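Ticket 396: two-hand episodes dropped by the pose filter
Project: Trevgate
Opened: 14/10/2023
Assigned to: Primo Russo
Status: open, waiting on retest

Reported problem
The Trevgate fruit set has 344 two-hand episodes. After the pose filter, 19 of them are missing from the training list. The log gives the same line for each one: "relative pose lost, gap over limit". Single-hand episodes from the same day all pass.

First checks
Ran the filter again on a clean copy of the data. Same episodes dropped. Swapped the Dorkik build for the older one and got the same result, so I don't think the update is to blame. Time offsets between the two grippers are within limits in every dropped episode.

Next I went through the video from the gripper that stays back while the other one takes the apple on the plate. We get the relative pose from the marker cube on top of the other gripper, so at least one face of it has to be readable.

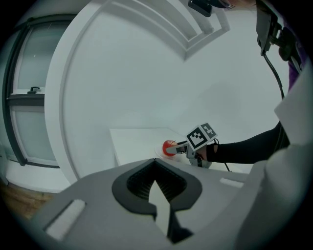 With two faces in view the solver has no trouble. The gaps start when the wrist turns during the lift and only one face is left, at a steep angle. The solver then flips between two answers, and the filter counts each flip as a lost frame. The limit is 5 lost frames in a row, which a slow turn can easily go past.

Tried
Raising the limit brings the episodes back but lets the flipped poses through as well, so I have put it back. Using the last good pose to choose between the two answers works better. On the dropped episodes the track now stays smooth through the lift.

Still to do
Rerun the whole set with the new check and compare against the Shojaei baseline. Arville use the same filter and should be told before the December training run. Please don't delete the dropped episodes until this ticket is closed.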